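Mesa de madera clara: cercos de taza y una mancha que vuelve
Última actualización: septiembre de 2021
Categoría: Mantenimiento de mobiliario > Superficies y acabados
Tiempo de lectura: 3 min

Ticket 444. Estado: abierto, en observación. Producto: mesa Idusen, tablero de madera clara, acabado de aceite.
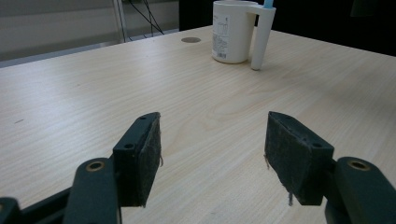
Escribo en este ticket porque el anterior fue cerrado antes de tener una solución. Resumo el problema para quien lo lee por primera vez. La mesa está en la sala de descanso de nuestra oficina en Pradlow y se usa todos los días para el café. Desde hace unas semanas aparecen cercos blancos donde se deja una taza caliente. Se van casi del todo, pero vuelven en el mismo sitio, siempre en la mitad del fondo. Pido disculpas si alguna palabra no es la correcta, el español no es mi primera lengua.

Datos que me pidieron en el primer correo:
– El tablero se limpia con un paño de algodón y agua tibia. Sin amoníaco, sin alcohol.
– El último aceite fue aplicado por nosotros, con el bote que venía con la mesa. Dos capas.
– La calefacción está lejos y no hay sol directo por la tarde.
– Los posavasos existen, pero no todas las personas los usan.

Prueba 1. Secador de pelo a temperatura baja, moviéndolo siempre, a un palmo de la madera. El cerco se hizo más débil después de pocos minutos. A la mañana siguiente se veía otra vez, solo con la luz de lado. Resultado: parcial.

Prueba 2. Aceite Zendard incoloro, muy poca cantidad, frotado en el sentido de la veta. Dejé reposar y quité el resto con un paño seco. El color quedó bien, pero la zona tratada tenía más brillo que el resto y al tacto estaba un poco pegajosa. Pienso que puse demasiado. Esperé otro día y lo pegajoso desapareció, el brillo no.

Respuesta del soporte (copiada del correo): «Por lo que nos cuenta, es humedad atrapada en la capa de aceite y no un daño de la madera. No aplique más producto encima. Lije la zona con grano muy fino, a mano, siguiendo la veta, y deje secar el tablero sin uso antes de aceitar de nuevo. Pruebe primero en una parte que no se vea».

Prueba 3. Hice la prueba del lijado debajo del tablero, cerca de una pata. La lija era la que vende Ocampo para madera fina. Quedó más claro de lo que esperaba, y después del aceite volvió al tono normal. Con esto me decidí a hacer la parte de arriba, pero solo en la zona del cerco más grande. Lijé con un taco de corcho, sin apretar. Luego pasé un paño apenas húmedo para quitar el polvo.

Aquí tuve una duda que todavía tengo – el soporte dice «dejar secar», pero no dice cuánto tiempo. Yo esperé algo más de 70 horas, un fin de semana largo, y después puse una sola capa fina. Si es poco, por favor corríjanme.

Situación actual: el cerco grande no se ve ni de frente ni de lado. El brillo es parecido al resto, no igual. Quedan dos cercos pequeños que no he tocado, porque prefiero observar antes la zona reparada.

Preguntas pendientes para el soporte:
– ¿Conviene lijar y aceitar todo el tablero de una vez para que el brillo sea igual?
– ¿Una taza con café caliente puede marcar también con la madera bien curada, o es solo un problema de los primeros meses?
– ¿El aceite Zendard es compatible con el que trae la mesa? En la etiqueta no lo encuentro.

Mientras espero la respuesta, no pongo más producto y seco el agua en el momento. Dejaré el ticket abierto hasta terminar los dos cercos que faltan.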